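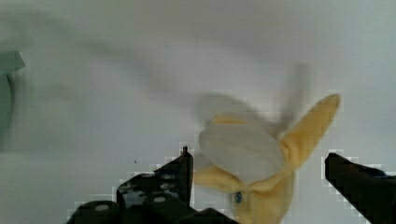 Plush banana, part peeled, with its cream middle showing.

October, by Tülin Dursun
Posted in: Label printers, Packing & posting, Solved

Fliro label printer: blank label after every good one, then the barcode creeping off the side

Right, I'm putting the whole thing down in order. When I searched for this fault I found plenty of people with the same problem and hardly anyone who came back to say how they fixed it. I run a small soft toy shop from the back bedroom, orders come in through Lornine, and the labels print on a Fliro (the small grey one with the lid that flips up, not the newer one with the screen). It's plugged into a Windows laptop by USB. It has behaved itself for ages, so I'm not a complete beginner with it, but I'm not technical either. Be kind.

8.10 am. Twenty-eight orders waiting, which for me is a big morning! Loaded a fresh roll, the Phetsri ones I bought when my usual brand was out of stock. Same size on the box, same core, and a good price for 600 labels. First label came out perfect. Then a blank. Then a perfect one. Then a blank. It did that all the way down until I hit pause.

8.25 am. Switched it off and on again, obviously. Same thing. Took the roll out and put it back in, blew some fluff out of the inside (there is always fluff, I stuff toys in the same room) and tried again. Good, blank, good, blank.

8.40 am. Thought it might be the file. Lornine gives you the labels as one long PDF and it has been known to sneak an empty page in. Opened it and scrolled through, and there were no empty pages at all. Printed a single page to test it and still got a blank pushed out behind it. So the PDF was off the hook.

9.00 am. Ran the self-test, the one where you hold the feed button until the light flashes and then let go. The test label printed fine, then a blank. I was quite pleased about that, in a grim sort of way, as it meant the laptop wasn't to blame either. I then forgot that I had worked this out and spent the next hour blaming the laptop. Ho hum.

9.10 am to 10.15 am. Things I did to the laptop, none of which made the slightest difference:
Removed the printer and added it back.
Downloaded the driver again from the Fliro site.
Swapped the USB cable for the one off my scanner.
Tried the other USB port.
Restarted it, and got an update I hadn't asked for and a long look at a spinning circle.

10.20 am. Tea. Opened a ticket with Fliro support and put in the model, the serial number and what I'd tried. Had an automatic reply straight away saying they were busy.

10.50 am. This is where I made it worse. I went into the printing preferences and started changing things without writing down what they were before — please don't do this. I changed the paper size to one that looked a bit longer, thinking that if the printer believed the label was longer it might stop skipping. It did stop skipping! It also started shifting the address along a little more each time, so that by the fifth or sixth label the barcode was hanging off the side. Lundby, who collect my parcels, won't scan a barcode with a piece missing, and quite right too.

11.15 am. Put the paper size back. The blanks returned but the barcode was still too far over. Found that "fit to page" had got itself ticked in the PDF program. Unticked it and set the scale to 100 per cent. Barcode back where it should be, so that was one problem gone, even if it was the one I'd caused myself.

11.40 am. A real person from Fliro replied and asked the question I should have asked myself at ten past eight: had anything changed since it last worked? Well, yes. The roll.

They explained that the printer finds the start of each label with a little sensor underneath. It can either look for the gap between labels or for a black line printed on the back of the backing paper. My old labels had gaps and no line. I turned a strip of the new ones over and there it was, a thin black line across the back, and not lined up with the gap either. So the printer, which was on automatic, was seeing the gap AND the line and treating them as two separate labels. Hence one good, one blank, one good, one blank. I was so cross with myself for not turning it over sooner.

11.55 am. The fix, for anyone who has scrolled straight down to this bit:

1. Open the Fliro setup program (the separate one, it isn't in the Windows printer settings).
2. Go to the media page and change the sensor type from Automatic to Gap.
3. Press Save to printer. Closing the window doesn't save it, I tried.
4. Shut the lid with the roll loaded and hold the feed button for two flashes. It'll push out a few blank labels while it measures them, so let it finish.
5. Print one label and look at it before you print the rest.

12.05 pm. Mine fed three blanks, had a think, and then printed the one label I'd asked for and stopped. Printed another. Stopped. I did the whole morning's batch after that without a single blank and had everything bagged before the Lundby van turned up.

A few leftovers from the ticket that might be handy.

If your blanks come every few labels instead of every other one, Fliro said that is more likely to be muck on the sensor. A dry cotton bud, with the printer switched off.

The setting stays put when you unplug the printer, but a factory reset wipes it. If you go back to labels with only a black line and no gap (some of the continuous tag rolls are like that) you'll have to change it over again.

I asked if the print head was wearing out while I had them there, seeing as the setup program says I've done almost 2000 labels on it. They said that's nothing and to leave it alone.

Someone is bound to ask about the Phetsri labels — they stick well and don't curl, and I've no complaints about them now the printer knows what it's looking at. I've written GAP on the end of the box in marker pen.

Update, same day, 4.30 pm. Switched everything off, moved the printer back to its usual shelf, switched it on again and printed two late orders. Both fine. Fliro have closed the ticket and I've marked this one as solved. If yours is the model with the screen, the sensor setting is apparently in the menu under Media, but I haven't got one to check.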